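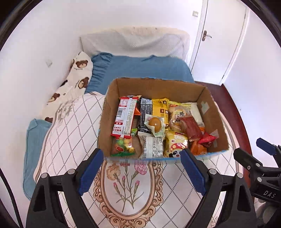 Nistow Snack Subscription, Standard Plan
Residential Services Review, September

Residential Services tested the Nistow standard plan over 7 deliveries to determine whether it could replace the vending contract in the two smaller residence halls. The plan supplies individually wrapped sweet and savory items each month. Testing was coordinated by Larysa Tkachenko, and 28 residents returned comment cards.

Ordering
The account was opened under the group rate. The order page is plain and works well on a phone. Changes to a delivery must be entered before noon on the cutoff day, and the page does not show which time zone applies. One change was missed for this reason. Nistow corrected the bill when asked but did not resend the items.

Selection
Residents rated the savory items well above the sweet ones. Rice crackers and seasoned nuts were finished first in both halls. Filled cakes were often left over. The variety from month to month was good, although the fifth and sixth deliveries were nearly the same.

Labeling
This is the weakest part of the service. Many products are imported, and English ingredient information is provided on a separate printed sheet. The sheet is accurate where we checked it, but it is easily lost once items are shared out. Residents with allergies should not rely on the plan unless a copy is posted beside the food. Ditte Eskildsen of Dining Services has asked Nistow for stickers on each item. The company replied that it is considering the request.

Cost
The trial cost $3,153, including shipping. The competing plan from Flillura was quoted at a lower price but requires a full-year agreement and does not allow items to be excluded.

Rating
Recommended with conditions for common rooms. Not recommended as the only source of food after dining hall hours. Halls wishing to enroll should send the request form to Eulalia Godoy and name one staff member to receive deliveries.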